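Subject: Re: [bimanual-sim] Holder ends up off the outline, success flag still true

On a morning in November, Bakholm wrote:
> Has anyone else seen the place-in-outline task report success with the
> object clearly outside the line? We get it with the pet bowl holder but
> not with the smaller items. Using Talisum with the stock scene. I assumed
> it was our policy, but the replay looks the same with scripted motion.

Yes, we see it too, and I don't think your policy is to blame. We ran 90 scripted episodes on the pet bowl layout over the last two nights, and 28 of them ended with the flag set and the holder over the line or turned well off axis. The left arm is parked in all of them, so you can leave it out of your search.

The start state is fine. I checked the spawn pose against the outline for every run and the difference was never more than rounding. 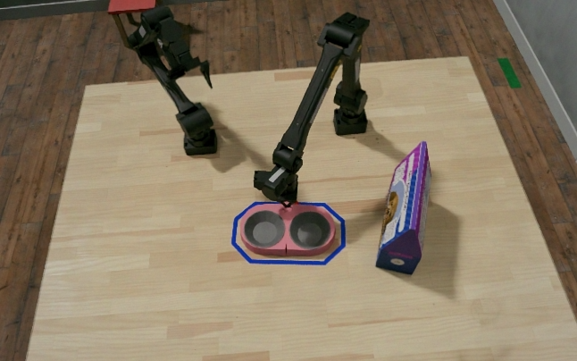
There are two separate faults as far as I can tell.

The first is in the checker. It compares the object's origin with the center of the octagon and ignores yaw completely. The origin in the holder's mesh file is not at the middle of the shape, so a turned holder can have its origin well inside the tolerance while one bowl hangs over the line. Smaller items never get far enough out for anyone to notice, which matches what you wrote.

The second is contact. The jaws are commanded to close to a fixed width, and when they meet the rim at an angle the solver builds up a large force in very few steps. Then the holder jumps. In our logs the worst case was a 29 mm shift between two control ticks, with no matching motion at the wrist. From the overhead views it looks like a normal push. You have to go to the wrist view and the contact log together to find the moment.
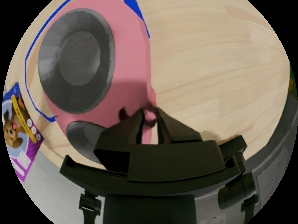 I tried halving the physics step. That brought the bad runs down from 28 to 9 on the same seeds, but the episodes take almost twice as long to run, and the checker fault is still there. Lowering the grip force alone made no difference we could measure. Piątek suggested swapping the collision mesh of the holder for a set of convex pieces – that is running now and I will post the numbers when it finishes.

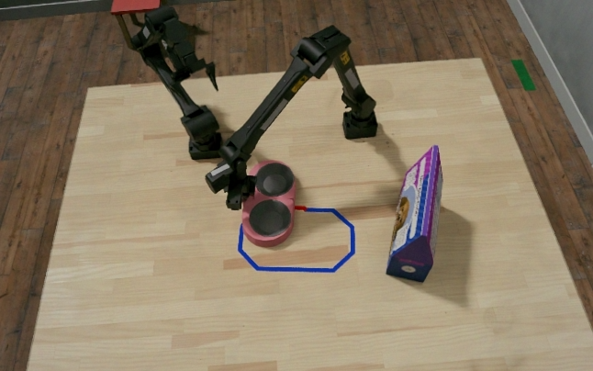
If you are training on these episodes, please don't trust the flag for this object. We filtered our set again with the full footprint tested against the octagon, and a policy trained on the old labels had clearly picked up the habit of shoving the holder sideways. I would not put that on hardware. We have a hold on the Giltum cell until the relabeled set has been trained and replayed.

The footprint test is a small patch to the task file. It projects the collision hull onto the table plane and requires every vertex to be inside the polygon, plus a yaw limit you can set per object. I can send it to the list or open a merge request, whichever the maintainers prefer.

Two things I'd like from you, if you still have the logs: the solver iteration count, and whether your gripper closes by width or by force.

Paloma Hutchins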